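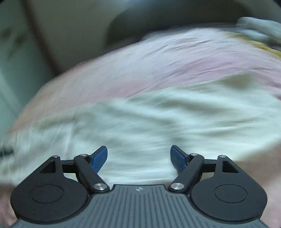

CHAPTER 5
Beds and Bedding

In this chapter
Stripping a bed in the right order
Sheets, blankets, covers: what goes where
Corners
Airing, and why it gets skipped
Working to time

Start with the bed as you find it. Not the bed in the brochure. Sheet in a heap, blanket half over the top of it, something with a fringe poking out at the side, and you have a corridor of rooms to get through before lunch. Most of the marks lost in the practical are lost in the first minute, when people grab the nearest corner and pull.

So. Order first.

Windows open. Then pillows off, onto a chair, never the floor. Then the top layers one at a time, folded in three towards the foot. Bundling the lot together feels quicker and it isn't, you only have to unpick it later, and at Ondmont the laundry sends mixed bundles straight back up. Bottom sheet last. Roll it inwards from all four sides so crumbs and hair stay inside.

Check as you go: under the pillows, down the side by the wall, inside the covers. Socks, phone chargers, hearing aids. Anything found goes in the tray with the room number on it.

Key words
Top sheet: lies between the sleeper and the blanket.
Bottom sheet: covers the mattress, flat or fitted.
Throw: decorative, goes on last, comes off first. Often fringed, so watch the fringe in the wash.
Mitred corner: the folded corner, see 5.3.
Airing: leaving the matress bare with the window open.

Airing. Ten students out of ten write it down and then don't do it. The Civen timetable allows roughly 29 minutes a room with the bed included, and the bare mattress can sit while you do the bathroom. No extra time needed. Put the bed first on your list and it looks after itself.

Pale bedding shows everything. Pinks and whites are kept apart in the wash at Plestetti and you should do the same in the training flat, one red sock and the whole load is pink whether you wanted it or not. Sort on the landing, not at the machine.

Before you start 5.1
Read the Figueiredo case study on page 50. Bring a flat sheet, a blanket and a pillowcase on Tuesday, any size. Work in pairs, swap sides halfway, the wall side is harder and everyone needs a go at it.

5.1 Stripping the bed
Stand at the foot. Look before you touch anyhting. Which layer is on top? Is anything tucked under the mattress? Untuck all the way round first, lifting the mattress with a flat hand, then go back for the pillows.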